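Help wanted at my kitchen table - stick sorters and bundlers for September

I'm Tegwen Landeg, and I run Gresach, a very small business that sells craft and kitchen kits by mail. I'm looking for four people to come sit at a table with me for part of September and get the fall kits ready. If you like handwork and don't mind doing one small thing over and over while the radio is on, please read on!

What the work is

Our fall kit is built around long, thin sticks. They go to people who make kites, paper lanterns, candied fruit on skewers, plant supports, all kinds of things (one customer makes doll-sized ladders and sends me pictures of every single one). Each kit gets 50 sticks, and we have 400 kits to fill, so you can see why I need company.

You take a stick, hold it upright, and look it over from tip to bottom. Does it lean or bow? Is there a split near the end? Does it have a fuzzy patch that needs a pass of the sandpaper? Good ones go in the good pile, bent ones go in the garden pile, and splintery ones go in the bin. Holding two up next to each other is the quickest way to spot a bend, and after the first hour you won't even think about it.

Once a pile is sorted it gets tied in two places with cotton string, wrapped in paper, and boxed with the instruction sheet. We switch jobs after every break so your hands get a change.
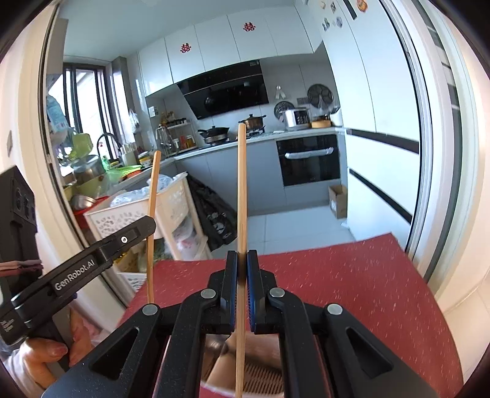
Two sticks held upright over the red table, with the kitchen behind.

Where you'd be

We work at home, in the kitchen. It's a compact one with a speckled red tabletop, and I love that table for this job because pale sticks show up so well on it. The stove is a few steps away and there is usually something going for lunch - noodles or soup, most days. Lunch is on me. Tell me if there's something you don't eat and I'll cook around it.

The apartment is on the second floor and there's no elevator, sorry. The chairs are ordinary kitchen chairs, so bring a cushion if your back likes one. I have a cat. She stays in the bedroom while we're packing, but if you're very allergic this may not be the place for you.

Who I'm looking for

You don't need any experience. Nest Ifans came last year having never packed a box in her life and by the second morning she was showing me a better knot (we all use it now). I'd like people who are careful with their hands, can see small cracks without too much squinting, and will tell me when a batch looks bad. Last year I let a poor batch slip by and heard about it until Christmas.

Sanding makes a little dust. I put out masks and thin gloves, and you're welcome to use them or bring your own. You need to be 18 or over.

Hours and pay

Mornings run from 9:00 to 12:30, then lunch, then 1:15 to 3:30 for anyone who wants the afternoon too. You can sign up for mornings only. I'd like each person to do at least six mornings over the month, and they don't have to be in a row. Pay is by the hour, never by the bundle - I tried it by the bundle once and the knots were terrible. I'll tell you the rate when we talk, and it's the same for everyone at the table, me included.

If you stay through the last box you also take home a kit, plus as many garden-pile sticks as you can carry. My beans have been climbing them all summer.

How to apply

Send me a few lines through the contact form on the Gresach page. Tell me which mornings suit you and something you've made or fixed lately, it can be tiny. No resume please. I'll write back to everybody, and then you come by for a cup of tea and a short try at the table, half an hour or so, paid.

Nahom Kumsa handles the boxes and the mail runs, so if you have a car and would sooner drive than tie knots, say so in your note and I'll pass it to him.

Tegwen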